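Return-to-work inspection, living room arm, after the pinch fault
Filled in by Ama Mensah, 2023-06-06
Read back by: Pongsak Nilsuwan
Job: trash pickup and drop, front room of the Wudutik test house

Okay, so you all know why I'm doing this one long form. On Friday the arm closed on Kwaku's sleeve while he was reaching past it for a candy wrapper. He wasn't hurt, the cuff button went flying, and he was very nice about it. But the gripper should have let go when he hit stop and it held on for 11 seconds instead, and I don't care how gentle the grip is, that's a fail. I've gone through the Kosetti list top to bottom and put my comments under each line. Skip to the end if all you want is whether you can run it (you can't, yet).

1. STOP BUTTONS

1.1 Stop on the handheld pendant halts arm motion. PASS
Tried it with the arm going out, coming back, and turning over the bin. Good every time.

1.2 Stop on the pendant releases the gripper. FAIL
Same as Friday. The arm freezes and the fingers stay shut. Napaporn dug through the settings with me and found that the stop action is set to "hold," which I guess makes sense if you're carrying a glass of water over a rug, but we never chose it! It came in with the July settings file from last year and has been sitting there ever since. We've changed it to "relax" on the bench copy only. I want a second person to look before it goes on the real one.

1.3 Second stop button within reach of whoever is in the room. FAIL
It was on the shelf in the hall. I know, I know, I'm the one who put it there. It needs a home within arm's length of the person and I'm open to ideas, just please not on the floor where we step on it.

2. GRIPPER

2.1 Finger links free of cracks, burrs and wobble. PASS
I took a cotton swab around all the edges and nothing snagged. No play that I can feel with the power off.

2.2 Pivot bolts at marked torque. PASS WITH COMMENT
They're fine, but the paint marks we use to see if a bolt has turned are worn off. Mohammed-Awal is going to redo them. Please don't check torque with the power on, even "real quick."

2.3 Grip force at or under the house limit of 30 newtons. PASS
The gauge never went past the limit on any closing. I was sort of hoping it would, to be honest, because then I'd have one simple thing to fix.

2.4 Gripper opens by hand with power off. PASS WITH COMMENT
It does open, but it takes two hands and a good bit of swearing. If your sleeve is the thing that's caught, you only have one. I'd like this line rewritten to say "opens with one hand," and then I'd like us to fail it.

3. WORK AREA

3.1 Nothing loose that the fingers can catch. FAIL
This is the line I'd have called silly a month ago. Go look at how much liner gets bunched up on the rim when you fold it over. The gripper works right up against that edge, and if it catches a fold of plastic on the way out it'll take the bag with it, or drag the whole bin toward whoever's sitting on the couch.
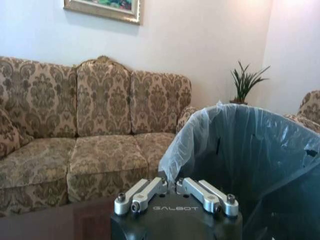
So my ask is a band around the outside to keep the liner tight, or a bag that fits. Kwaku says the store has a smaller size. Whichever is quicker! And until then, long sleeves get rolled up past the elbow, lanyards come off, and hair gets tied back. That goes for visitors too, and for me, and I'm the worst about the lanyard.

3.2 Bin location matches the saved location. PASS WITH COMMENT
It matches today. It did not match on Friday, when somebody had vacuumed and put it back by eye. A mismatch didn't cause the pinch, but it did cause the miss, and the miss is how the wrapper ended up where Kwaku went to get it. Tape marks, please.

3.3 Person can leave the room without passing under or around the arm. PASS
Fine as long as you leave the way you came in.

3.4 Pets out. PASS
Nimby was in the kitchen with the door shut, complaining.

4. LOGS AND WARNINGS

4.1 Warning tone sounds before the arm moves. FAIL
The tone plays. It's just so quiet that with a fan going I missed it twice while I was standing there listening for it. Turn it up. I don't mind if it's annoying.

4.2 Fault shows up in the log. FAIL
The log for Friday says "stop requested, stop complete." Nothing about the gripper still being closed. As far as the software was concerned that was a perfect stop. I've sent this one to Rees, where they wrote the logging part, and asked for gripper state to be its own entry. No answer so far.

RESULT: NOT CLEARED

Before anybody runs it again I need 1.2, 1.3 and 3.1 fixed and rechecked by someone other than me. The tone can be done the same afternoon. The log can follow, but if it isn't in by July I'm going to start being a pest.

If you were in the room on Friday and remember it differently, come find me or write it under here. Kwaku remembers pressing stop once, Mohammed-Awal remembers 2 presses, and I'd love to know which.

Pongsak: read, agree. Add to 1.3 that the cord is too short to reach the couch anyway.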